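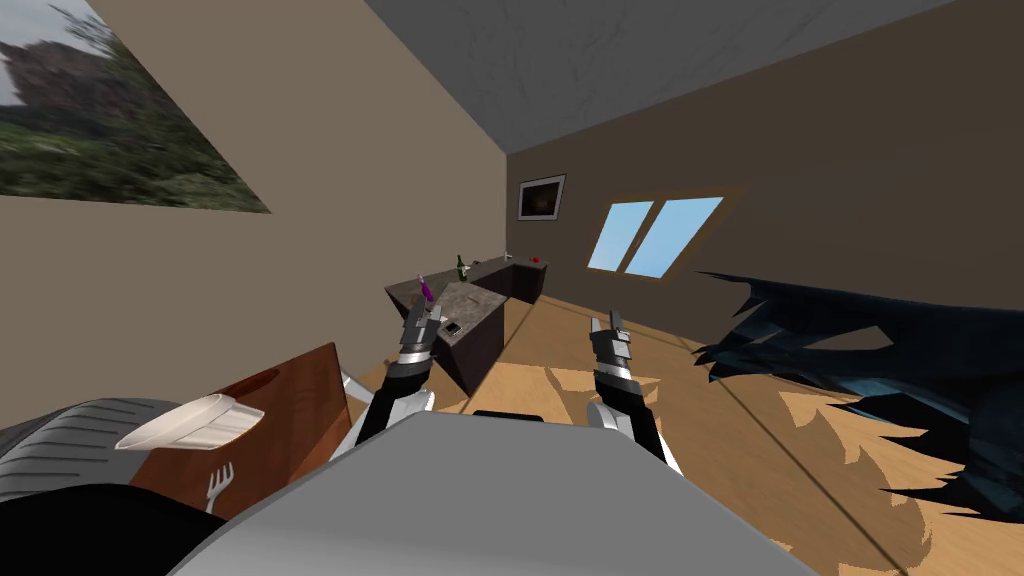 Daryna Bilyk replied to my post on coffee certification: if the bag has a seal on it, then the beans in the bag came from a certified farm, so what exactly is left to argue about? I'm going to answer in a thread, as the answer doesn't fit in one post.

The short version is that the seal on the bag and the beans in the bag are connected by paperwork, and there are several kinds of paperwork. Which kind is used matters more than which logo is printed.

Terms first. "Identity preserved" means one farm or co-op, kept separate the whole way. "Segregated" means certified beans from several farms may be mixed with each other but never with uncertified beans. "Mass balance" means they can be mixed with anything, as long as the volumes add up on paper.

Under mass balance, a roaster buys a certified volume and may sell the same volume as certified, after allowing for roasting loss. The physical beans in any one bag may be certified, partly certified or not certified. All of those outcomes are within the rules where the scheme allows it.

Not every scheme allows mass balance for coffee, and the ones that do for cocoa or tea may not do so for coffee. You have to look up the crop as well as the logo. People skip this step all the time.

Mass balance has a real argument behind it. Small co-ops often share a mill with uncertified neighbors. Keeping their lots apart needs separate storage, separate runs and cleaning between runs. If segregation were required, some of them couldn't sell as certified at all.

The money does still move. If the books are right, the farm that grew the certified volume gets paid for it. So if your concern is the farmer's income, mass balance may be good enough. If your concern is how the beans in your own cup were grown, it isn't.

Now the case I was posting about. Eser is a mid-size roaster that buys through an importer, Lashari. Until last year their bags said "100% certified beans." As of 1st March the bags say "supports certified farming." Same logo, same spot on the front.

That is a change in the claim. The first wording describes the contents. The second describes a purchase made somewhere in the supply chain. I wrote to Eser to ask if they had moved from segregated to mass balance.

Their reply was three sentences long and did not use either term. It said their commitment to growers was unchanged. I wrote again and asked for a yes or no. No reply so far.

Lashari were more useful. They sent me their product list, where the sourcing model is given per lot. Of the 8 lots they list as certified, 5 are segregated and 3 are mass balance. They wouldn't say which ones Eser buys, and I wouldn't expect them to.

So I can't tell you that Eser changed models. I can tell you that the wording changed and that they sell nothing on the new wording that would be false under mass balance. Please don't quote me as saying more than that.

Price: the bag costs the same as before. Mass balance lots usually trade lower than segregated lots of similar quality, but freight and the base price have moved too, so an unchanged shelf price proves nothing either way.

For comparison, Prurnemero prints the model on the back of the bag, under the roast date. "Segregated" or "mass balance," with the lot number. It takes up one line. They sell both kinds and the mass balance bag is cheaper.

Trerero goes further and publishes the price paid per lot, with the name of the co-op. Their lots are small – the last one I looked at was 300 bags – and they don't carry a certification logo on most of them. Whether a published price beats an audited seal is a separate question. A published price is also a claim, and somebody has to check it.

On audits, as two people asked. The farm audit and the chain of custody audit are different things. The first looks at labor, pesticides, shade, water. The second looks at invoices and stock records. A brand can pass the second without anyone from it ever having seen a farm.

Neither audit sets the farm price. Some schemes have a minimum price, some have a premium on top of the market, some have a premium that is negotiated between buyer and seller. "Certified" on its own tells you none of this. Look for the words "minimum price" in the standard itself.

If you want to check a bag at home: find the scheme, find its page for coffee, find the traceability section. Then read the small print next to the logo. If it mentions mass balance, you have your answer. If it says "supports" or "contributes to," write to the roaster and ask for the model by name.

Ask one question per email. If you also ask about packaging, they will answer the part about packaging.

Daryna, to come back to yours: the seal is evidence that certified coffee was bought. Whether it was put in that bag depends on the model, and with Eser I don't know the model. I'll add their answer to this thread if I get one.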